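Setting up your first mobile ad slot in Zallus

I'm assuming you've already connected your store, so the little dot next to your shop name is green. If it's still gray, go back to the connection section and do that first. I'll wait!

1. Open Campaigns and tap New slot. Pick Mobile homepage from the list. There's one called Mobile header too, and I picked that by mistake on my very first try, so read the label twice.

2. Give the slot a name you'll recognize in November when you have 21 of them. I use the product and then the offer, like "mugs two for one."

3. Choose your audience. Leave it on Everyone for now. You can narrow it down once you have some clicks to look at.

4. Upload your main picture. You can add up to 4 and Zallus will rotate them for you.
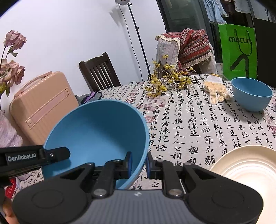
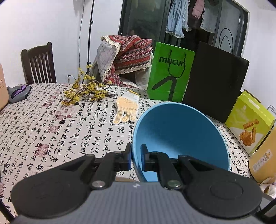

Your main picture has to work on a phone screen, and a phone screen is small, so I like one big item in a strong color. A blue bowl on a cloth covered in black calligraphy is easy to pick out even at thumbnail size, and then your headline can sit in its own strip underneath where people can read it. Keep the headline short (mine never go past 13 words, and shorter is usually better). Solange Guillot, who wrote the first draft of this guide with me, likes to put the price in the headline. I put it on the button. Try both and see what your shoppers go for.

5. Type your headline, then your button text. Tap Preview and flip between the small phone and large phone views.

6. Set a daily limit. Zallus won't let you save without one, and I'm glad, after what I did to our Gronow account one evening before bed.

7. Tap Save, then Submit. Saving keeps a draft and that's all it does, so please don't skip Submit!

Note: Review takes up to 2 hours. The slot says Pending until it's done, and you can still change the daily limit while you wait. Changing the headline or a picture sends you to the back of the line.

Caution: If you sell through Vornine as well, turn off Auto-copy before you submit. With it on, the same ad goes live in both places and each one spends its own daily limit. You'll find the switch under Settings, then Linked shops.

If your slot comes back Declined, open it and tap the red label to read the reason. Most of mine have been for a button link that went to a sold-out item. Fix the link, tap Submit again, and you're back in the queue.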